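Pruvov – Skollska, and what the bass is doing

I have been going back through the Pruvov records in order, and I am now on Skollska, their second album, released in October 2000. It is the one people skip. The debut had the single, the third one had the string players, and Skollska has ten songs at nearly the same tempo and a cover that looks like a tax form. I think it is their best-arranged record, and most of the reason is in the low end.

The lineup first. Heledd Jarman sings and plays guitar, Janka Vávra plays bass, and Pravesh Mathebula plays drums. Lindiwe Khumalo had left after the first album, and her keyboard parts were not replaced. On the debut the keyboard covered most of the middle range, so the guitar could stay high and thin. On Skollska that range is open, and the band had to decide what to put there.

What they put there was bass. Vávra moves up the neck and plays a lot of two-note chords, usually a root with the tenth above it. You can hear it clearly in the opening track, "Osirstead," where the guitar does not come in until the second verse. For the first minute the harmony is carried by bass and voice. The chord sequence is plain enough (E minor, C, G, D, then A minor in place of the G on the repeat), but the tenth on the C chord is an E, and Jarman holds the same note above it. The change underneath her is easy to miss the first few times.

The drums stay out of the way. Mathebula uses the floor tom where most players would use the hi-hat, and the snare is tuned low with a lot of damping. There is almost nothing bright on the record apart from consonants. I used to hear this as a mixing fault. I now think it was planned, as the two songs that do have cymbals, "Parish Clerk" and "Half Board," are mixed with the bass pulled back to make room.

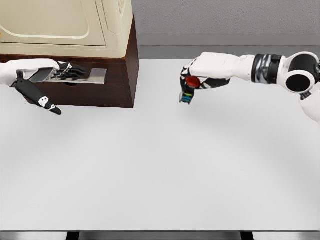
Side two

The second half opens with "Russo," which was the single and did not chart anywhere I can find. It is built on a seven-beat phrase under a vocal line in four. The two line up again after 28 beats, and that is where the chorus starts. Jarman shortens the last line of each verse so that she finishes a beat early – listen for the breath before "carry it down." The radio edit removes one full verse and keeps the alignment, so whoever cut the tape was counting.

The video is less careful. Zodwa Mokoena directed it, and it is one long take of the band walking down a stairwell, with Vávra at the back carrying the bass in its case. At the second chorus they reach the bottom, and the rest of the song plays over a closed door. I have read claims that the ending is about Khumalo leaving. The lyric was in the live set before she left, so I would not put weight on that.

"Low Water" and "Register" run together on the CD with no gap. On the vinyl there is a short silence between them, and the reverb tail at the end of "Low Water" is faded by hand. If you are choosing between formats, this is the main difference. The vinyl has slightly less level on the bass below the open A, which hurts "Register" more than anything else, as its verse riff stays almost entirely on the E string.

The closing track, "Weights and Measures," is the only one I still have trouble with. It changes key three times, and the last change goes up a half step for no purpose I can hear other than to get Jarman into the top of her range. She gets there, but the bass part has to drop its chords and follow the root, and the sound the album has been built on goes missing for the final two minutes.

A note on the reissue. It is louder by more than 3 dB on my meter, and the tom hits in "Osirstead" are visibly clipped if you open the file in an editor. The bonus tracks are both demos. The "Russo" demo is in six, with a different bass line and no chorus, and is worth hearing once. The first CD pressing is still easy to find used. I will do the third album next, strings included.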